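Eynon Tool Library: Frequently Asked Questions

Last updated 17/07/2019
Reading time: 2 minutes

Who can join?
Anyone 16 or older who lives in Eynon or Jasham. Bring photo ID and something with your address on it. Under-18s need a parent or guardian to sign the form.

What does it cost?
Membership is free. Hand tools are free to borrow. Power tools need a deposit, which you get back when the tool is returned.

What can I borrow?
We have 507 items on the shelves, from tape measures to tile cutters. Small items are lent in a tray, and the tray comes back with them.

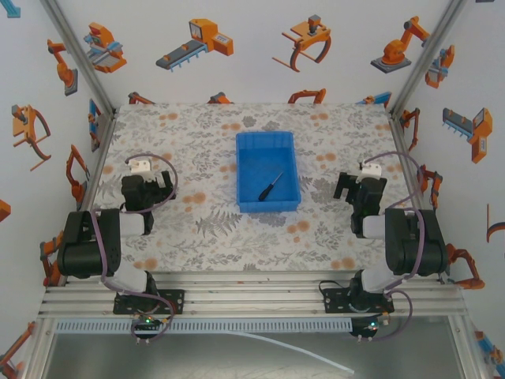
Small screwdriver in a blue tray.

How long can I keep things?
One week for power tools and 2 weeks for everything else. You can renew once by phone or email, unless another member has reserved the item.

Can I reserve a tool?
Yes. Email Branwen Mostyn with the item name and the day you want it. We hold reserved items until closing time that day.

What if something breaks?
Tell us when you bring it back. We don't charge for normal wear. If a part is missing, we ask you to pay for the replacement part only. Please do not try to fix power tools yourself.

How should I return small items?
Wipe them down and put them back in their tray. Check the tray before you leave home, as drill bits and hex keys are what we lose most often.
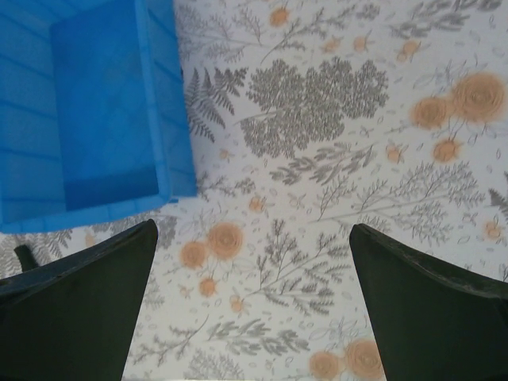

Blue tray with nothing in it.

Do you take donations?
We take hand tools in working order. We can't take gas-powered tools, ladders, or anything with a damaged cord. Wyn Morris looks over donations at the Milivham Road door.

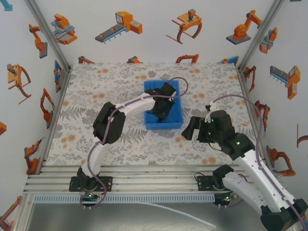

Donated tools that we can't use go to the Grondthorpe scrap yard, so let us know at drop-off if you would want yours back instead.

Do you teach people how to use the tools?
We run a basic home repair class in July. It covers loose hinges, dripping faucets, and patching drywall. Sign up at the desk.

Contact: Eynon Tool Library, 700 Milivham Road | © 2019 Eynon Tool Library | Back to top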